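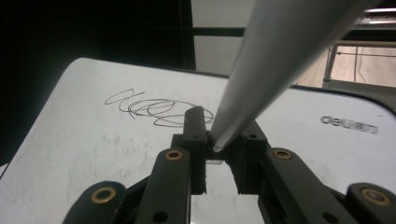 The whiteboard test, and other ways to embarrass a gripper

Ask the hardware lead at Otiden which gripper she likes best and she will tell you which one she dislikes least. Her two-person bench in Brirnville spent September comparing hand-held grippers, and the winner so far is a dark linkage design with brass bushings at the pivots. The team calls it the Ruvside.

"Everybody tests with blocks," she says. "Blocks are very forgiving. A block has never slid out of my hand halfway through a letter."

So she switched to markers. The jaws close on the barrel, the tip goes to the board, and whoever is holding the tool tries to draw loops. The results would not get past a kindergarten teacher. She is fond of them anyway.

"A loop pushes the pen in every direction," she says. "If there's slop in the linkage, you see it in the ink. I don't need a chart."

There is a chart, of course. It covers 1,228 strokes, and the rival Chraibi gripper let the marker twist in 50 of them. The Ruvside did so in 17, mostly at steep angles. Her colleague blames the fingertips. She blames her colleague – "he squeezes like he's opening a jar."

Would she buy the Ruvside again? A long pause. The trigger is stiff, she says, and after 4 hours her thumb files a complaint.

"But I'd rather have a sore thumb than a loose joint. Ask me again after we try the pencil."

The pencil is next month. The eraser, she adds, is still done by hand.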